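From the Standon Film Evening: our February choice

Dear members and friends,

For February we have chosen a film which many of you will not know. It is called Saltuvent, and it tells the story of a lighthouse keeper's widow who must leave her house after 28 years. I have watched it two times now, the first time with subtitles that were too small for my television, and I would like to tell you a little about it before you decide if you want to come.

The woman has no name in the film. The neighbors call her "the aunt," and the official from the harbor office calls her "madam," with a voice that makes the word sound like a bill. She lives on a small cape where the light has been automatic for a long time. Her husband stayed there to paint and clean, and when he died the office forgot about the house. Now the office has remembered it. She receives a letter with a date, and the film begins on the morning when she reads this letter for the first time and puts it under the bread.

What comes next is slow, and I want to be fair about this. In the first 11 minutes there is almost no talking. We see her carry water, feed a goat, and repair a window with a piece of string. Some people in our group found this part difficult when we showed the director's earlier film, Nông, last spring, and I remember that two rows were empty after the break. Saltuvent is easier than Nông. It has more humor, and there is a real plot, with a wedding, a stolen boat and a quarrel about a piano. But you should come with patience and perhaps not directly after a heavy dinner.

The piano was my favorite part. It belongs to the house and not to the widow, so she may not take it with her. She cannot play it. In all the years she has used it for drying herbs. When the men come to write down the furniture, she suddenly tells them that she plays every evening, and one of them asks her, very politely, to play something. I will not write what she does. In the cinema in Wulstead, where I saw it the second time, the whole room was laughing, and then it was quiet again very fast.

The wedding is in the middle of the film. A niece comes from the city with a man who sells boat insurance, and she wants to marry on the cape because it looks good in pictures. The widow does not like him. She is rude to him for a long time, and the film lets her be rude without making her sweet underneath, as so many films about older people do. I was glad of it. My mother was a difficult woman until her last week, and I never recognized her in those stories where the grandmother only needs one child with a balloon to become soft.

The acting is very good, but it is small acting. The main actress does much with her hands and with the way she closes a door. The young man is played a little too loud for my taste, and the official from the harbor office has only one expression. The music is for cello and accordion. I could live with less accordion.

I must also say something about the ending, because a member wrote to ask if it is a sad film. It is sad in one place, around 20 minutes before the end, when the goat is given away. (The goat is fine.) After that there is a long scene on the ferry which I found hopeful, but my neighbor in Wulstead did not agree, and we discussed it at the bus stop until both our buses had gone. Maybe we can continue the discussion with you.

There is a book too. The film is made from a novel of 400 pages with the same title, and our library in Standon has one copy of the translation. The book tells much more about the husband, who in the film is only a coat on a hook and a voice on one telephone message. Some readers will miss him. I read the first half of the book before the film and the second half after it, and I think this is a good order, although I did it only because I was slow. The translator leaves many words for winds in the original language, with a list in the back, so keep a second bookmark there.

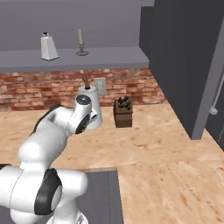 If you borrow the copy, please bring it back before the evening so that another person can look at it.

Now the practical matters. We show the film in the large room above the library. Doors open at 6:30 in the evening and the film starts at 7. It is 100 minutes long, and we make a break after the wedding, where it disturbs least. The spoken language is the original one with English subtitles, and this time I have checked the size of them from the last row. They are large enough if the person in front of you is not wearing a hat.

The entrance is free for members. Guests pay at the door, in coins if possible, and school students can come in without paying if a member brings them. The film has no violence, some strong words (most of them said to the goat), and one short scene of swimming without clothes in very cold water.

After the film we will stay for tea and conversation. Last time we began the talk with questions on paper cards, and several members told me that it felt like school, so we will leave the cards at home. If you like, think about one moment you want to speak about. If you prefer only to listen, this is also welcome. The cake list is on the board beside the stairs and there are still free places on it. Please write if your cake has nuts.

The elevator is working again, but it stops a little below the floor on the second level, so take care with your step when you go out of it. Parking is behind the building, by the bicycle stands.

For the spring program we are still collecting wishes. Until now we have three comedies and one very long documentary about salt. If you have a film that you would like to see with other people, write the title on the sheet at the door or answer this newsletter. Please add one sentence about why you want it, and tell us if you own the disc.

With friendly greetings,
the editor of the Standon Film Evening newsletter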